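To: flirnside-schools-list
Subject: Re: Branch library hours and the school board vote

At 9:40 pm a list member wrote:

> I've read the district's notice twice and I still can't tell what
> happens to the Owusu branch. Does the library close, or do only the
> after-school hours go? And is there any point in writing in now, or
> is it settled? I work evenings and can't get to the meeting.

Not settled! Please write in. The board took a first reading in August and the binding vote comes at the next regular meeting, so everything sent to the clerk before noon that day goes into the packet.

The branch itself stays open under both versions of the plan. What goes is the joint agreement between the city and the district, the one that pays for the 3 to 6 pm staffing. Without it the doors close at 3 and the kids from Flirnside Middle have an hour and a half before the late bus with nowhere to sit down. The notice calls this "realigned service hours," so I don't blame you for reading it twice.

I went through the sign-in totals the branch gave out at the last hearing and they are wonderful. In the fall they had 149 different students using the homework tables. By spring it was 205. That's in a building with one full-time librarian and two part-timers! I've been going to budget hearings in this town for a long time and I can't remember another program that grew like that on the same money.

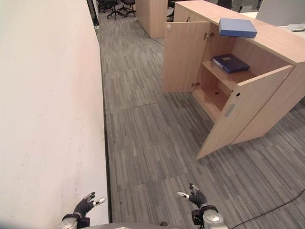
The other thing I'd love people to bring up is the Plukora contract. The district wants to move homework help to Plukora's online tutoring, and the staff memo treats that as a straight swap for the after-school hours. I have nothing against online tutoring (my own daughter likes it for algebra), but it doesn't give a sixth grader a table, a printer or a grown-up in the room. The memo also doesn't say who pays once the trial year ends. I asked at the hearing and was told the answer would be posted. I haven't seen it yet – if anyone has, send it along.

On the petition: we have 481 signatures as of this afternoon, which is just terrific, and 200 of those came in after the Tetell PTA put it in their newsletter. Thank you, Tetell people! Paper sheets are still at the Owusu front desk and you can drop them off there until closing.

For those who can't come in person, like you, an email counts the same as a spoken comment as far as the record goes. Keep it to one page, put the agenda item in the subject line, and say which school your kids go to or that you're a neighbor. Your own words are better than the form letter. The board members I've talked to do read them – two of them quoted letters from the dais last time.

I can also read a short statement aloud for anybody who's working that night. I have room for three more. Send it to me off list and tell me if you want your name used.

Also, does somebody have a ride to offer from the east side? Two families asked me. Meeting starts at 6:30 pm, and public comment comes early.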